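天井ばかり見ている ― 共同作業場アナックの部屋ギャラリー

カテゴリ:場所のこと/照明/もと倉庫

こんにちは! 水曜の昼すぎからアナックに入りびたっている者です。布の仕事と、ときどき木の小物の仕上げをしています。前から「あの部屋の感じをちゃんとページにしてよ」と言われていたのに、いつも自分の机の上の糸くずばかり撮っていて、部屋そのものはずっと後回しになっていました。今回はやっと部屋の回です。しかも天井です(床の話を期待していた方、ごめんなさい、床もあとで少しだけ出てきます)。

アナックはもともと倉庫だった建物で、わたしが通い始めたころには、もう今の作業場のかたちになっていました。倉庫時代を知っているのはウィチャイ・ウォンスワンさんで、昔はここに家具の木箱が積んであったそうです。木箱の山の時代の話、聞くたびに山が高くなっていくんですけど、とにかく高く積めるくらい天井が高い。そこがいいんです。

わたし、家ではすごく天井の低い部屋で縫い物をしていて、反物をばさっと広げると照明のひもにぶつかるんですよ。アナックで初めて布を広げた日、腕を思いきり上に伸ばしても何にも当たらなくて、それだけで月会費を払おうと決めました。設備表はあとから読みました。

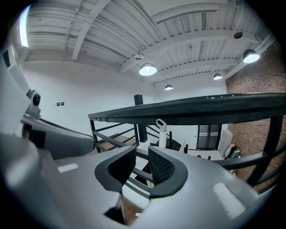

読了時間:8分

白い天井と、傘の黒っぽいペンダントライト。波板のような金属のデッキに白い鉄骨の梁が渡っていて、電線の管も梁に沿って通っています。右上にちらっと、れんがの壁。

では部屋のことを、好きなところから順番もなしに書いていきます。

【ライト】

もう、これが主役です。ドーム形の傘で、外側は暗い色、下から見上げると内側が白く光っている。お椀をさかさまにして、その中にお月さまをひとつずつ入れたみたいでしょう? 写真には四つ入っていて、真ん中近くのが一番大きく、奥のはずいぶんちっちゃく見えますよね。実物はみんな同じ大きさです。傘の直径は38センチ。カラスコという店の品で、選んだのはトリニダード・バローソさんです。

トリニダードさんは最初、もっと大きい傘を考えていたらしいんです。でも段ボールを丸く切って梁からひもで吊ってみたら、下にいる人がなんだかUFOにさらわれそうな感じになったとかで、ひとまわり小さくしたんですって。その段ボールの円盤、まだ物置にありまして、わたしは円形のクッションの型紙に使わせてもらいました。ありがたや。

暗い色の傘って、正直、最初は「重たくない?」と思っていました。白い天井には白い傘でしょ、と。でも毎週見ていると、これが白かったらぼんやりして、どこに灯りがあるんだかわからなかっただろうなあと思うようになりまして。昼間、外が明るくて電気を消しているときでも、黒っぽい丸がぽんぽんと浮いていて、それがちょっとかわいいんです。

あとですね、縫い物をする人に大事な話を。このライトは光がまっすぐ下に落ちるので、手元の影がけっこう濃いです。黒い布に黒い糸で縫う日は、ライトの真下の席を取っても手の影で針先が見えない! なのでわたしは、ふたつのライトの中間くらいに座ります。両側から光が来て、影がうすくなります。黒物をやる方はぜひお試しを。白い布のときはどこでも大丈夫です。

【天井のデッキ】

波々の金属板、わたしは勝手に「洗濯板」と呼んでいます。白く塗ってあるので、光が当たると筋ごとに明るいところと暗いところができて、これがまた生地の畝みたいなんですよね。コーデュロイです、コーデュロイ。太畝の。一度これを見ながら寝転んで(休憩コーナーの長椅子です、床じゃないです)、次に作る上着はコーデュロイにしようと決めたことがあります。できあがった上着は、肘が曲がりにくくて、あまり着ていません。

雨の日の音の話もしないと。降り始めがすぐわかります。ぱらぱら、から始まって、本降りになるとかなりにぎやかで、向かいの人との会話が大声になります。わたしはこの音が好きなんですが、録音の作業をしているキャメロン・ハペタさんは雨が降り出すと機材を片づけて帰ってしまいます。キャメロンさんが荷物をまとめ始めたら、洗濯物が外にある人は家に電話したほうがいいです。

【梁】

白く塗られた鉄骨が何本も。写真だとぐうっと弓なりに見えていますけど、実際の梁はまっすぐです。弓なりのほうがなんだか船の底みたいで、これはこれで好き。

梁には物を吊ってはいけない決まりになっています。これ、入会のときの紙に書いてあるんですけど、読み飛ばす人が多いみたいで(わたしです)。布を染めたあとに長いまま干したくて、はしごまで持ち出して梁にロープをかけようとして、グウェナエル・マルティさんに下から静かに名前を呼ばれました。あの静かな呼び方、怒鳴られるより効きますね。干すなら裏の通路に物干し竿があります。長いものは二つ折りで。

ペンキは、近くで見ると刷毛のあとが残っているところがあるそうです。わたしは近くで見る前にはしごから降りたので、見ていません。

【配管というか、電線の管】

細い管が梁に沿ってすうっと伸びています。隠さないで見せてあるところが倉庫らしくて好きです。管も白っぽければ目立たないし、目で追っていくと、なんとなく路線図みたいで飽きません。うちの子(甥っ子です)が来たとき、「ここが終点?」と聞かれて、なかなか答えられませんでした。どこが終点なんでしょう。

天井には、ライトのほかに丸い小さな器具もついていて、真ん中のライトの左上のほうに写っています。右上の暗い丸は、通気口なのかスピーカーなのか、下から見ても決め手がなくて。わたしは通気口派、コラリー・サトクリフさんはスピーカー派です。いまだに音楽が鳴ったことはないので、こちらが優勢だと思っているのですが、コラリーさんは「つないでないだけ」と言っています。ご存じの方、受付のノートに書いておいてください。

【壁】

壁は白いところと、れんがのところがあります。れんがの側は人気で、作品の写真を撮る人がよく陣取っています。焼き物でも革の鞄でも、あの前に置くとなんだか急に値段が上がったように見えるんですよ。わたしの巾着もあの前で撮ったら、友だちに「お店の商品みたい」と言われました。商品なんですけど!

ただ、れんがに布を直接こすりつけるのはやめましょう。表面がざらざらなので、ニットなんか一発でひっかかります。薄いものを撮るときは、壁から少し離して、棒に通して立てておくのがおすすめです。棒は棚の横の傘立てに何本か入っています。傘立てなのに棒しか入っていないので、雨の日はちょっと困ります。

白い壁の側は、色の確認用に使っています。糸の色を合わせるとき、後ろにれんがの色があると、どうしても赤みの感覚がずれてしまうんです。生成りだと思って縫った糸が、家に帰って見たらうっすら黄色かったことが何度もあって、それからは白い壁の前まで持っていってから決めるようにしています。面倒ですけど、ほどくほうがもっと面倒。

【明るさのこと、時間のこと】

朝は静かです。コーヒーを淹れる人がひとりかふたりいて、ライトはまだ半分しかついていないことが多いです。スイッチが列ごとに分かれているので、来た人が自分の上だけつけていくんですね。人が増えるとライトも増えていって、午後には全部つきます。この、だんだん増えていく感じが好きで、早く着いた日はわざとゆっくり準備をしています。

冬、とくに一月は、もう午後のうちから全部ついています。高い天井の部屋って冬は寒いんですよ、ほんとうに。あたたかい空気がみんな上に行ってしまって、あの傘のあたりはきっとぽかぽかなんだろうなあ、と下から恨めしく見上げています。ひざかけは各自持参で。わたしのは棚の二段目の、チェックのやつです。使っていいですけど、たたんで返してください。前に丸まって戻ってきたことがあります。

夜は、外から見るのもいいです。帰り道、自転車置き場のところで振り返ると、上のほうだけ明るくて、下で作業している人は見えなくて、灯りだけがついている。寒いのに毎回立ち止まってしまいます。

【ちょっとだけ床】

約束の床です。床は、針を落としたときの音がとてもよく響きます。おかげで落としたことはすぐにわかるのに、どこへ行ったかがわからない。磁石を貸してくれるウィチャイさんには、もう足を向けて寝られません。布の仕事をする人は、帰る前に一度、自分の席のまわりを磁石でなでてください。靴底に待ち針が刺さった人がいて、これは冗談ではなく痛かったそうです。

掃除は床だけではなくて、年に何度か、ライトの傘も拭きます。長い柄の先に布をつけて、上からそっと。この布、わたしが余り布で縫いました。袋状になっていて、口をひもでしぼると柄に固定できます。初代は布がつるつるすぎてほこりが全然取れず、二代目はネルにしました。いい感じです。傘の上って、下から見えないぶん、すごいんですよ……。拭く日はみんな下にある自分の作品に覆いをかけておくこと! かけ忘れた羊毛の帽子に灰色の雪が積もったのを、わたしはこの目で見ました。

【よく聞かれること、ついでに】

見学はできます。受付に声をかけてもらえれば、その日いる誰かが案内します。わたしがいる日だと、たぶん天井の話が長くなります。

ライトはどこで買えますか、という質問。カラスコの品だというのはさっき書いたとおりなんですが、今も同じ形を置いているかどうかはわたしにはわかりません。トリニダードさんが型番を控えているはずなので、受付のノートに質問を書いておくと、そのうち返事が書き足されます。そのうち、です。

家の天井が低いけれどこういうライトをつけたい、という方。わたしも考えました。考えて、段ボールの円盤を借りてきて家で吊ってみたんです(クッションの型紙にする前の話です)。頭が当たりました。食卓の上なら、下を人が通らないので大丈夫そうです。うちは食卓の上にミシンがあるので、まだ保留にしています。

写真を撮るなら何時がいいですか、というのもたまに聞かれます。わたしは夕方の、外がまだ少し明るくて中のライトもついている時間が好きです。傘の内側がいちばんまあるく見える気がして。でも、れんがの前はその時間混みますから、作品撮りの方は午前中にどうぞ。

次は棚と引き出しの回にしようかなと思っています。コラリーさんの引き出しがものすごくきれいに整っているので、そこを中心に。わたしの引き出しは、片づけが間に合ったら載せます。

コメント(2)

トリニダード
段ボールの円盤、返してくださいとは言わないけど、もう一枚のほうは切らないでね。あれは食堂のライトの相談でまた使うつもりです。

キャメロン
雨が降りそうなので今日はもう帰ります。丸いの、僕は通気口だと思う。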